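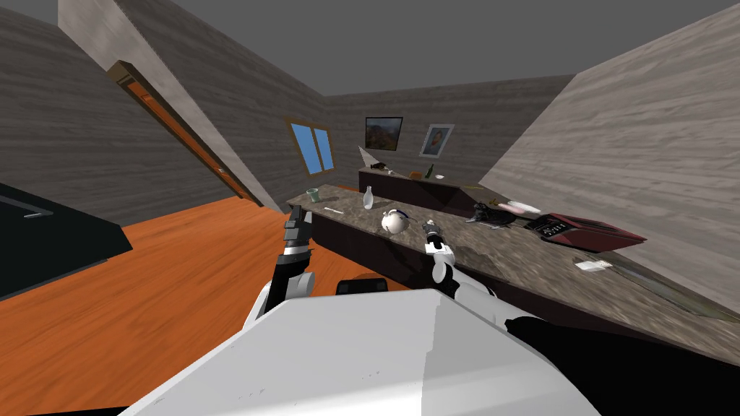 Week 11 notes — Simulated Manipulation, section B
Posted by Hạnh Lâm. Updated May 17, 2025

Read these before lab. Some of it repeats the lecture, some of it I ran out of time for. Slides for the Montoya reading are in the usual folder.

What we covered

Camera frames vs. world frame (again, I know)
Wrist camera and head camera, when to trust which
Reset positions
Grading for the teapot run

1. Frames

Most of the lost points on homework 4 came from one mistake. People took a point in the head camera's frame and sent it to the arm as if it was in the base frame. The arm will happily go there. It doesn't know you meant something else.

Order of transforms: camera to head, head to torso, torso to base, base to world. Write it at the top of your script as a comment. If you skip the torso because "it isnt moving" you will be wrong the first time somebody turns on the lean.

A tilted view is not a bug. The head camera rolls with the head, so the horizon goes where the head goes. Three groups filed this as a rendering error. Check the head roll value first, then come talk to me.

Quick check for the transform: pick a counter object you know the world position of. The teapot works, so does the vase. Run it through your chain and back. You should land where you started, to within 2 mm. If you're off by a lot, it is almost always the order. If you're off by a little, look at rounding in your logging — some of you are saving joint angles with two decimals, please stop.

2. Wrist camera

Good for the last stretch before contact. Bad for anything else. With the gripper pointed up past the counter you get ceiling and wall and maybe a piece of window, and the detector has very little to work with.

So:
 - use head camera to find the object
 - move to pre-grasp
 - only THEN switch to wrist
 - if the wrist view has no target in it, back up to pre-grasp and try again, do not search by waving the arm

The last one matters. Searching with the wrist is how the vase gets knocked over, and a knocked over vase is a failed run even if you get the teapot after.

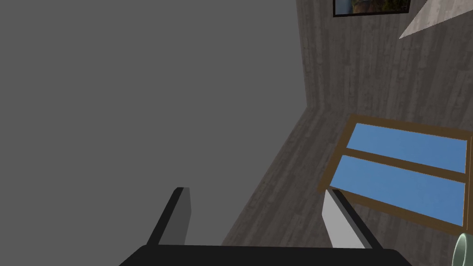
Also the detector will give you a box on almost anything if you set the threshold low. Window panes, picture frames, the rim of a cup. Chiến Đồng asked in lecture if you can just lower the threshold and filter by size. You can, it helps a little, but a partial cup near the edge of the image and a whole small object farther off can come out the same size in pixels. Use depth as well. His group has a depth filter working and said they'll share it, ask them nicely.

Fingers: the two fingertips show up in every wrist image when open. Mask them out before you run detection. The mask changes with finger width, so one fixed mask won't do unless you always look with the gripper fully open (fine for this assignment, say so in your write-up).

3. Resets

Simholm has two resets, soft and hard. Soft puts the arms back and leaves the objects. Hard reloads the room. For graded runs use hard. For debugging use soft, it's much quicker.

Known problem: after a soft reset the left arm sometimes keeps its old velocity for one step and jumps. Zero the velocities yourself. Fix is promised in the next Suto release but dont wait for it.

4. The teapot run

Goal — lift the teapot with either arm, hold, put it back upright on the counter. Other objects stay where they are.

Time limit is 500 steps. Each group gets 21 graded runs with different start poses, and I take all of them, no dropping the worst.

Points, 110 total:
Transform chain and check: 30
Wrist switch logic: 25
Runs: 40
Write-up: 15

Write-up is one page. Say what failed. I'd rather read about four bad grasps with a guess at why than a paragraph about how robust your method is. Include one head view and one wrist view from the same run, with the step number for each so I can line them up.

Handle vs. body: your choice. The handle is easier to see against the white, harder to hold level. The body is round and the fingers like to slide. Last November most groups went for the handle and then lost the put-back.

5. Odds and ends

Arnora machines in the lab are first come first served. Log out when you leave!! Locked sessions get killed.

Late policy same as before.

If your window opens all gray, the camera is inside something or looking at a flat surface. Print the camera pose before you reinstall anything.

Office hours moved to after lab for this week only. Bring the script and a saved log, I can't do much with "it worked yesterday".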